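3.2 Storage and retention of the survey records

The retention study drew on the records of nine municipal archives in the Sorkcombe district. Each archive had kept its own storage on desktop towers bought at different times, and none had a written policy for replacing drives. We therefore treated the age of the drive, its power-on hours and the date of the last full read as separate variables. Where the archive had no purchase record, the date of manufacture on the drive label was used in its place.

The combined holdings came to 1,315 collections. A collection was defined as any set of files that shared one accession number, whatever its size. Collections stored on more than one drive were assigned to the drive that held the index file. This rule was proposed by Koskela and tested by Chmielewska on the Niskanen papers, where it gave the same assignment as a manual review in all but two cases.

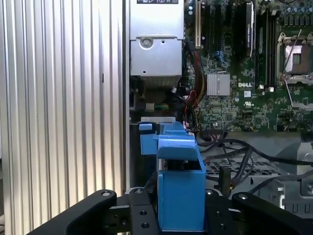 Each collection was read in full and compared with the checksum list made at the time of deposit. Older lists used a shorter checksum, and for these a second read was made after an interval of one month. A collection was marked as damaged if any file failed both reads. Files that failed only once were logged as unstable and kept in the main sample. The comparison was run with Prostunix, using the default block size and with caching turned off. Read errors reported by the drive itself were recorded separately - they did not count as damage unless the checksum also failed.

Of the full set, 169 collections had at least one damaged file. Damage was not spread evenly across the archives. It was more common in collections that had been copied from optical discs, and less common in those deposited directly over the network. Drive age alone was a weak predictor once the route of deposit was taken into account. Power-on hours added little to the model and were dropped from the final version.

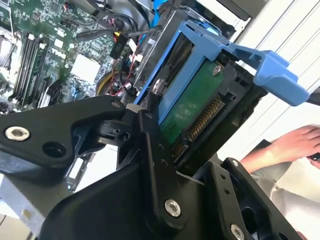
Figure 4. Hard drive in a blue caddy at an open desktop tower.

Handling is a further source of variation that the records do not capture well. Archive staff reported moving drives between machines whenever a tower failed, and these moves were seldom logged. Caddies of the kind in Figure 4, where the drive is held in a blue carrier, leave the drive's own label as the only reliable link to the catalog if the carrier is reused. Pacheco and Osagie found 31 catalog entries that pointed to a carrier number and gave no serial number at all. These entries were matched by file listing, and those that could not be matched were left out of the age analysis but kept in the damage totals.

To limit the effect of unlogged moves, the model was fitted again using only drives with more than 1,000 power-on hours in their present machine. The estimates for route of deposit changed very little. The estimate for archive size lost significance, and we do not interpret it further. Results from the Brerkon site are given separately in Section 3.3, as its deposit lists were rebuilt by Bielecka after the December audit and are not strictly comparable with the others.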